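September – notebook, hand-held demos, box task

Started just after 2 in the afternoon, finished when my wrist said so. Same task as last time: take flat things out of the box, put flat things into the box, over and over, with the hand-held grippers. The bed at the Stustville place is still the work surface. I keep meaning to complain about how soft it is, and then I remember that the whole point of going to people's homes is that homes are soft.

Settings first, before I forget. Both grippers charged, clocks synced before the first run, finger width zeroed open and then closed. I did the zero twice on the left one. The first time the closed reading drifted and I didn't trust it (see the Areck notes, same thing happened to us there and it cost a whole batch). Second zero held fine.

Now the task itself. A thin card standing up between thicker things is so much harder than I thought it would be! With my own fingers I'd hook the top edge with a nail and tip it out without thinking. With two flat pads you have to come straight in, get one pad on each side, close slowly, and only then pull. If I come in at even a small angle, one pad touches early and pushes the card over against its neighbor, and then the gap's gone and I'm poking around like a fool. Those runs I keep, by the way, as long as I recover without using my free hand. Vastano's training notes say to throw them out, but I think the policy needs to see somebody get out of trouble. We should talk about it.

Things I want everyone to do the same way from now on:

Open wide before you get near the box – a lot of my early runs have me opening the fingers while already moving in, and the replay looks like a mess.

Pause for a beat once the pads are closed. It feels silly but it gives a clean grasp point to label.

Pull toward yourself first, lift second. Lifting first drags the neighbor along with it, especially anything in crinkly plastic wrap.

Keep the other gripper where it can see what you're doing. I let mine droop when I get tired and then half of its footage is blanket.

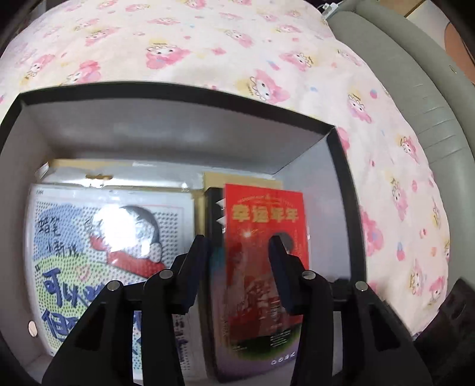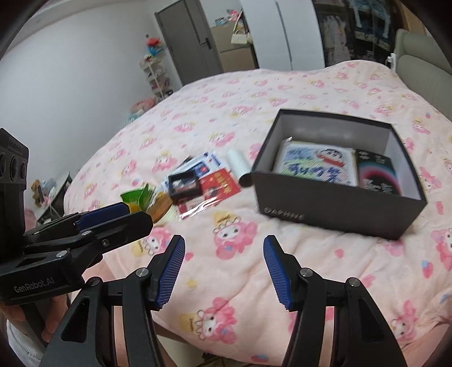 Gripper views from the box task. First one: closed on the red card. Second one: box standing open on the bed, more packets off to the left.

The shiny packaging is going to be a headache. Glare jumps all over the place when the wrist moves, and on playback I lost the edge of a wrapper in 3 separate runs. I tried drawing the curtain and it got better but then the inside of the box went too dark, so I put it back halfway and left it there. If Siu has a diffuser lying around, I'd love to borrow it.

The other thing is my own speed. I timed a few and I'm at about 5 seconds from first contact to clear of the box when it goes well, which feels slow in the hand and looks pretty fast on replay. I'm not going to try to go quicker. Smooth is worth more to us, and when I rush I twist at the wrist, and the arm back in the lab can't follow that twist without swinging its elbow way out.

Open question: do we count it as one demo if I take something out and put it back, or two? I've been stopping the recording in between, which makes for tidy files but loses the part where I look for the next slot. Leaning toward one long take and cutting it later.

For next session: bring the spare pads, try the same runs with the box turned the other way, and do a set left-handed. Also bring a stool. Kneeling by a bed for that long is no way to treat a pair of knees.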